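Parallel gripper on a wrist mount, slipping on thin handles
Shared workshop builds > Arms and end effectors

leonidas_r
Posted 28th March

Second gripper revision is on the arm. Fingers are printed, black, with a stepped inner face, driven by one servo through a rack and pinion. The controller is a Drunby board running the stock position loop. Wrist camera looks out between the fingers.

Boxy things are fine. It picks up clear bins all day. Kitchen utensils are the problem. With a slim handle lying flat on the bench, the tips close over it and the handle either rolls out or rotates once it's lifted. I logged 14 attempts on spatulas and 3 made it to the bin.

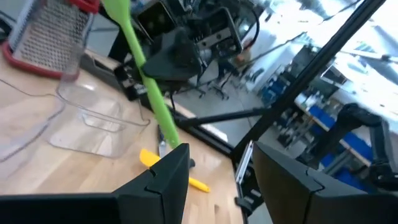

The servo is current limited at the moment. I raised the limit in two steps and got no improvement, only a warmer servo. My current theory is that the step in the finger face leaves too little contact area near the tip. I'd like opinions before I print another set.

Finger drawing is in the shared folder under Nolness, rev 2.

zatidier_fan
What are the faces lined with? If it's bare print on silicone you may get away with it. Bare print on polished metal, no.

leonidas_r
Bare print.

zatidier_fan
Then start there. Stick 2 mm rubber sheet on both faces and rerun the same test before you touch the geometry. The Zatidier pads are sold as strips and cut with scissors.

eirini_s
I disagree with the order. A pad adds friction, but rotation after lift is a moment problem. A spatula has its mass at one end. If you grab it by the handle and the contact is a short patch, it pivots around that patch whatever the lining is. Where along the utensil are you gripping?

leonidas_r
Centroid of the mask in the top-down view. So more or less the middle of the outline.

eirini_s
The centroid of the outline is not the center of mass, but it's closer than the handle end. What yaw error do you see between the finger axis and the handle?

leonidas_r
Haven't measured it. The planner takes the long axis from a fitted rectangle, and the wide head probably biases that.

eirini_s
Measure that first. If the fingers meet the handle at an angle you have two point contacts and no pad will fix it.

zatidier_fan
Pads comply. That's what they're for. A few degrees of yaw disappears into 2 mm of soft rubber. I ran hard fingers for a whole winter and the lining was the single biggest change.

chettiar_bench
Both of you are skipping the camera calibration. We had the same symptom on the Chettiar arm. Hand-eye transform was off, so every grasp landed to one side, one finger touched first and pushed the object. Check whether the handle moves before the second finger makes contact. If it does, recalibrate.

leonidas_r
Went back through the wrist video. The handle does shift before closure on most of the failures, always in the same direction.

chettiar_bench
There you go. Tighten the camera bracket before you redo the transform. Ours had crept.

zatidier_fan
Still put pads on it.

leonidas_r
Plan is calibration, then yaw logging, then pads, one change at a time with the same utensils. The arm is booked by someone else until April, so results after that.

eirini_s
Log servo position at closure as well. It gives you the gripped width, and you can tell a handle from an empty close without looking at the video.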